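Robot open day at a small workshop – what should we expect, and is it worth taking a school group?

Asked in: Days out and visits

I look after a group of 16 pupils, ages 11 to 13. Dralivico are having an open day in May and the leaflet says there will be "live two-arm handling". Has anyone been to one of these? I want to know how long it takes, whether the children can get near the robot, and whether there is enough to see. The coach would cost us £196, so I'd like to be fairly sure first.

3 answers

Answer from Eimear Tully (marked as helpful)

I went last year with 18 from our club. You get a short talk, then the demonstration, then questions. The talk was too long for the younger ones. The demonstration was good.

It is slow. If your pupils have only seen robots in films, tell them beforehand. An arm may take a full minute to settle its fingers on something, and sometimes the operator stops it and starts again. Ours got interested once they were asked to guess which arm would move next.

They let people up to the table in groups of 10 at most, so you would need to split yours. Bags and coats stay at the back. Ask for the morning slot, as the afternoon one was crowded and the children at the rear saw very little.

What you will see on the table:

1. Ordinary objects, nothing special. When I took my picture it was a rolled map, a red bowl and a black box, with the left hand on top of the box and the right hand open.
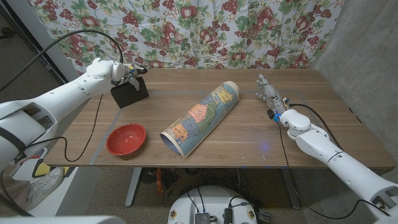
2. The controls. A member of staff explains how the arms are steered. Sit near the front for this, there is no microphone.

3. Questions. Have a few ready. Ours asked what happens if it drops something and got a proper answer.

Toilets are across the yard – allow time for that.

Answer from Malachy Nic Giolla

Went to the Prasano one, not Dralivico, so it may be different. We were in and out in under an hour. No café. I would not pay for a coach just for that, but there is a Sheehan bus that stops at the end of the road.

Answer from a guest

Ring them first. The leaflet we had gave the wrong start time.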